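# Görtz Estside

The **Görtz Estside** is a low-cut training shoe made by the sportswear firm Görtz. It was designed by Saeed Rostami and went on sale in October through the company's own shop in Skivedstead.

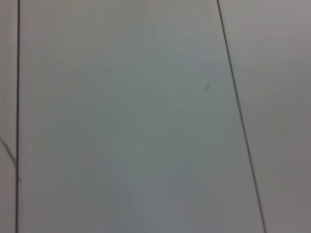 The shoe was planned as a lighter follow-up to the Görtz Nultetley, a mid-cut model that had been the firm's main gym shoe. Rostami kept the Nultetley's rubber outsole but lowered the collar and replaced the leather toe with knit mesh. The heel counter was also made shorter after testers complained of rubbing during rope work.

## Design

The upper is a single piece of mesh with a stitched overlay on the outer side. A strap across the midfoot closes with hook-and-loop tape and can be removed. The midsole is foam, firmer under the heel than under the forefoot. Flex grooves are cut across the front of the outsole, and the rubber wraps up the inner side to protect the mesh.

Early pairs had flat cotton laces. These were changed to round laces in the second production run, along with a slightly wider tongue.

## Release

The Estside came out in three colorways: Slate, Brick, and Harbor Blue. Slate and Brick were sold in full sizes and half sizes. Harbor Blue was limited to 599 pairs and was offered only in Skivedstead, where it was put on the shelf at 5 p.m. without prior notice. A restock of Slate followed, with the round laces.

A version for wider feet, the Estside W, uses the same outsole with more room at the toes. It has been sold only in Slate.

## Reception

Reviewers generally liked the fit and the grip on indoor floors. The main complaint was the strap, which some found too short when fastened over thick socks. Several also wrote that the firm heel made the shoe a poor choice for long runs, a use Görtz does not recommend.

## See also

- Görtz Nultetley
- Cross-training shoe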